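Branholm Two-Arm Teaching Set
Nitetti Equipment — Products — Teaching by remote control
Page updated 8/28/20

The Branholm set is made for people who want to show a robot a task with their own hands. You hold two small leader arms, and the two working arms follow you. Every movement is recorded together with the camera views, and later you can use the recordings for training.

Cloth is the work our customers ask for most often, so we show it first.

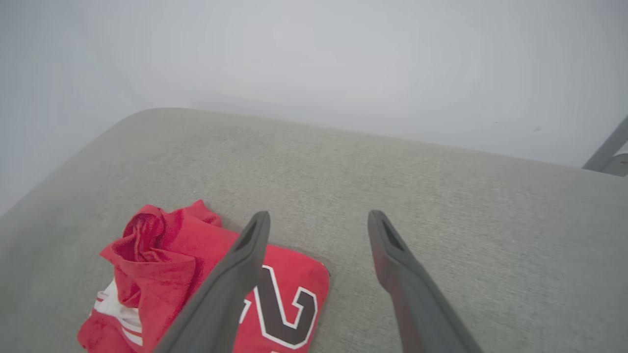
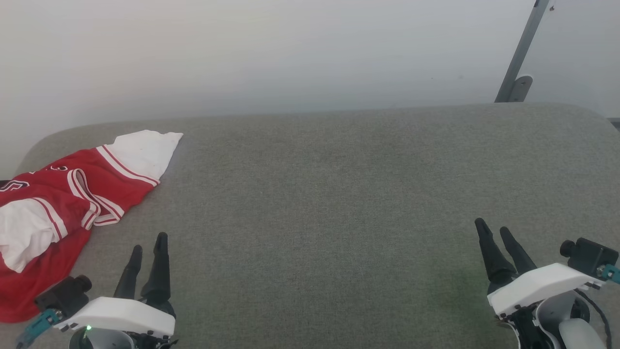

Nasr wrote to us in July that the hardest part was learning to be slow. The first 30 recordings went in the trash, the message said, as the hands were hurrying and the arms arrived at the shirt from a bad angle. After this the work became quite calm, and a new operator could give useful recordings on the same afternoon.

We agree with this remark, and the manual has now a page on speed. Please read it before you record a long series.

What is in the set
Two working arms with parallel grippers
Two leader arms with finger triggers
One wrist camera for each working arm, and one head camera
Porkis recording software, with license for one computer
Cables, table clamps and printed manual

Recording
One session can hold up to 500 recordings. You start and stop with the foot pedal (sold separately), or with the space key. A bad recording can be deleted at once — you do not need to stop the session. Wrist and head views are saved with the same clock.

Teaching by hand
If you prefer to move the working arms directly, switch them to free mode and guide them by the forearm. Do not pull on the fingers. For soft items we recommend the leader arms, because your own hands then stay out of the camera views.

Ordering
Full set, item number 1030. Spare gripper fingers, item number 900, sold in pairs. Delivery times are given with the quotation. For schools we can also lend a set — please write to us first and tell which task you want to teach.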